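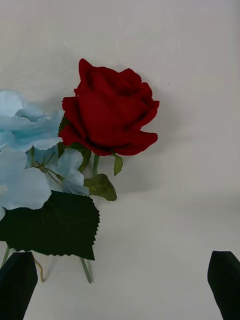

The red rose and its blue companions, matte finish and all.

Fake flowers, soft throws and other things I was talked into
Posted 21 April 2021 by the Koppel Home Notes editor
73 shares | 4 comments

I have never been keen on artificial flowers. They collect dust, they fade to the colour of old dishwater, and sooner or later a guest leans in to smell them and everybody has to be polite. So when the Stinatska shop in Vistetthorpe started pushing its "forever stems" on every second shelf, I rolled my eyes and kept walking. Then I went back and bought a few, mostly so I could complain with some authority.

The rose is better than I wanted it to be. The red is deep and it doesn't have that plastic shine I was expecting, and the folds in the middle go properly dark the way they should. I'm less sold on the leaves. Whoever decided on the mottling had a good idea, but real roses in my garden only look like that when something is wrong with them. The pale blue hydrangea is the sort of colour you see in catalogues. I have grown hydrangeas for years and mine come up a grudging mauve, so perhaps I'm just jealous.

Would I put the two together in a vase? I doubt it. Red and light blue side by side is a lot to ask of a small lounge room, and the rose wins every time. The shop's own card suggests "mixing freely", advice that happens to sell more stems.

The other half of the haul was textiles. Every home page I read this year has told me that a soft layer will make a room feel calmer. I remain to be convinced that a room has feelings, but pale fabric does take the light nicely where it folds - I'll give them that much. The Sikalura range comes in whites and greys with names like Drift and Hush. Side by side at home I couldn't tell you which was which, and I suspect the people who named them couldn't either.
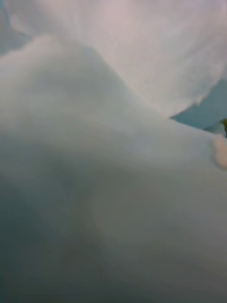

How do you get the dust off fabric flowers without ruining them?
Use a soft dry paintbrush and work from the centre of the bloom outwards, or a hair dryer on the cool setting held well back. Keep water away from them unless the label says they can be washed, as the dye in darker petals can run.

I'll look at the lot again in June and see whether the red has held its colour.

2361 views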